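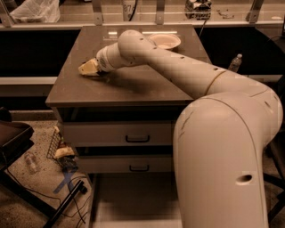

TRIVMONT, April — Sivance, a maker of water-based wood finishes, today released Teltberg 220, a clear topcoat for tabletops, cabinets and shelving. The product replaces the company's Teltberg satin line in all trade sizes. Orders placed for the earlier product before the end of the month will be filled from existing stock.

Teltberg 220 is a single-part coating supplied ready to spray or brush. It takes its name from the grit used between coats. The earlier line called for two sanding grades and a separate sealer on open-grain woods. The new product uses one grade throughout and serves as its own sealer on oak, ash, beech and birch. A separate sealer is still required on pine with visible knots and on any surface previously treated with wax or oil.

Recoat time is 4 hours at normal shop temperature. The coating may be handled the next morning and reaches full hardness after 10 days. Finished pieces can be wrapped and shipped before that point if paper is used. Plastic film should not be placed directly against the surface during the hardening period.

"Most complaints about the old satin line concerned rings left by cups and plant pots on small tables," said Adesuwa Ugwu, technical manager at Sivance. "We changed the resin and left the sheen where it was. A shop repairing a piece finished in the old product can use the new one over it after a light sanding."

The coating was tested at the company's Trivmont plant on flat panels and on finished furniture supplied by Paiva, a contract joinery shop. Abrasion testing was run to 1000 cycles per panel. Water, coffee, cooking oil and diluted bleach were left on the surface overnight and wiped off in the morning. Full results are given in the technical data sheet, together with the film thickness used for each test.

Raíssa Fontes, production lead at Paiva, said the main change for her shop was in scheduling. "We spray in the morning, sand after lunch and spray again before the end of the shift," she said. "With the previous product the second coat went on the following day. Cabinet doors were taking up rack space overnight, and the tops were waiting on the doors."

Teltberg 220 is available in matte and satin. A gloss version is not planned. The product can be tinted with Sivance water-based stains up to the limit printed on the container. Above that limit the film stays soft and the abrasion figures do not apply. It is intended for interior use only and is not suitable for floors or stair treads.

Spray equipment used with the earlier line needs no new tips or filters. Tools are cleaned with warm water while the coating is wet — dried material must be removed with the Sivance brush cleaner.

Trade customers can request a sample can and the technical data sheet through their regular distributor. Container sizes and stock codes are listed in the revised Sivance trade catalog.

**Press contact:** Sivance Technical Office, Trivmont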